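Status: bench data released, controller comparison still open. Last edited February 7, 2021 by Rajkumari Goel.

# clikemum-grip

Logs and configuration for a comparison of two grippers on desktop computer disassembly and reassembly. Both grippers were mounted on the same arm and run over the same task list. The repository holds the trial logs, the calibration files and the scripts that produce the tables in `reports/`.

## Hardware

| Item | Notes |
|---|---|
| Gripper A | Govia parallel jaw, flat fingertips |
| Gripper B | Drinoswood parallel jaw, stepped fingertips |
| Controller | Kaushik, position mode with force limit |
| Workpiece | Desktop tower, side panel off, laid flat |
| Fixture | Gray plate with a recessed CPU pocket |

Fingertip drawings are in `cad/`. The stepped tips have a shallow ledge that bears on the edge of the CPU heat spreader. The flat tips rely on friction alone.

## Tasks

- `cpu_pick`: lift the CPU from the fixture pocket
- `cpu_place`: lower the CPU into the open socket
- `lever_close`: swing the socket lever down
- `card_pull`: remove the expansion card

Each trial starts from the home pose with the gripper open. A trial ends on success, on a force limit trip, or when the operator stops it.

## Contents

There are 256 trials in total. Of these, 138 use Gripper B. The split is uneven: the first set of `cpu_place` trials with Gripper A was recorded in November with a bad tool offset and has been removed.

```
logs/ one CSV per trial
calib/ tool offsets, fixture pose
cad/ fingertip drawings
scripts/ parsing and tables
reports/ generated output
```

Logs are sampled at 100 Hz. Columns are time, joint positions, jaw width, commanded force and a status code. Status codes are listed in `scripts/status.py`.

## Usage

```
python scripts/parse.py logs/ --out reports/
python scripts/compare.py reports/ --task cpu_place
```

Trials flagged `operator_stop` are excluded by default. Pass `--keep-stops` to include them.

## Known issues

- Jaw width from Gripper A drifts over a long session. Re-zero before comparing absolute values.
- `lever_close` logs contain a force spike at first contact. It is present with both grippers and is not filtered.
- The drive cage limits the approach angle on the right side of the case. Paths planned for a different chassis will need new waypoints.
- The fixture pose in `calib/` applies only to the current position of the plate, left of the case.
- Kaushik firmware 4 changed the sign of the wrist torque reading. The parser corrects for this, but the raw CSV files are unchanged.

## Setup reference

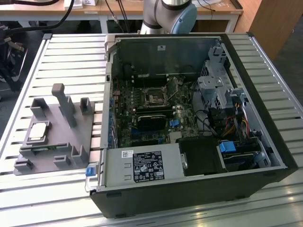
*Fig. 1. Open tower on the slatted table, fixture plate at left with CPU in its pocket, arm behind the case.*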